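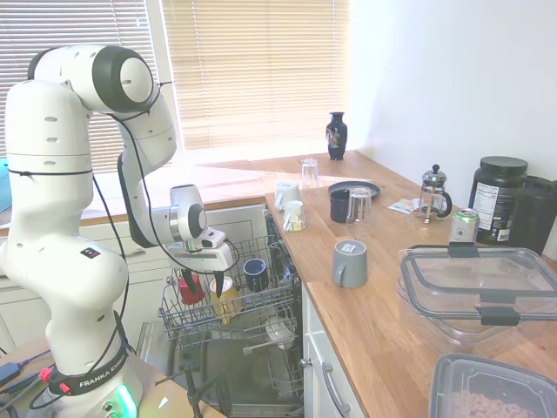

The Franka over the top rack, cups waiting.

Dishwasher week at Stavulex! I've been teaching the arm to unload by hand — you grab the wrist, walk it through the grasp, let go, reset the cups and do it all over again. We want 300 demos and I'm at 40, so my shoulders have opinions. Mugs are the tricky ones (those handles!). Tomorrow I'm trying the remote controller instead, and I'll post how the two compare.

We use cookies to improve your visit. Accept | Settings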